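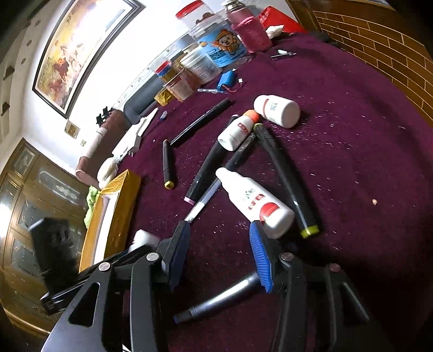

Markers and pens on the burgundy cloth, scoring table.

Home | Rules | Events | Checklists | Links
Search this site Go

Game Night Table and Equipment Check, with comments

Notes by Brenda Lockwood for the Jelutport card and dice room. I love this part of the evening! Doors open at 6:30, so start at 5:45 and you'll have time for a hand of something before people come in.

CARDS

[x] Each deck counted, 52 plus jokers set aside
Comment: Deck 3 was a card short in August (the four of clubs, found inside the Carrillo rule booklet). Back in play now and a lovely deck to shuffle.

[x] Backs checked for bends, nicks and marks
Comment: Hold them under the lamp and fan them slowly. Two decks pulled from the trick-taking tables. They're fine for teaching and for kids' games, just keep them away from anybody bidding seriously.

[ ] Spare decks sealed
Comment: One left. Please order more, the linen-finish ones if they have them - they deal like a dream.

DICE AND CUPS

[x] Dudo sets complete, five dice per player
Comment: All six sets full! I rolled every die a few times and looked for chipped corners. One green die had a rough edge and has been swapped.

[x] Cups free of cracks
Comment: Run a thumb around the rim. People slam these down hard when they're called, and I wouldn't have it any other way, but a split rim will cut a finger. One cup thrown out.

CHIPS

[x] Chip case counted, 3,000 in total
Comment: Getsemaní Cuautle counted with me and we got the same number on the first try, which felt like winning something. With the new rack we have room for 4,000, so there's space if the Moltero tables keep growing.

[x] Case lifted by two people
Comment: It is HEAVY. Use both handles, bend your knees, and set it on the low shelf. The top shelf is for scorepads only.

TABLES AND CHAIRS

[x] Leg locks clicked in on all folding tables
Comment: Push down on each corner. Table by the window has a stiff lock, give it a firm press until you hear it.

[x] Cloths flat, no overhang where people walk
Comment: Much better since we bought clips.

[ ] Chairs checked for loose screws
Comment: Got through the front row only. The rest need doing before the Moltero tournament.

ROOM

[x] Both exits clear, coats off the back door
[x] Lamp cords taped down
Comment: New tape holds beautifully.
[x] Headcount under 120
Comment: That's the posted limit, and spectators count too. We came closer than I expected on finals night (what a crowd!), so keep a tally at the door.
[x] First aid box stocked
Comment: Added bandages in the small size.

SCORING

[x] Scorepads out, one per table
[ ] Carrillo score sheets reprinted
Comment: The bonus column is too narrow for three digits. Getsemaní has a wider version that I think is terrific, and she'll bring copies.

Still open: spare decks, back-row chairs, Carrillo sheets. Initial beside each one when it's done. B.L.

This site uses cookies to remember your settings. Accept | Learn more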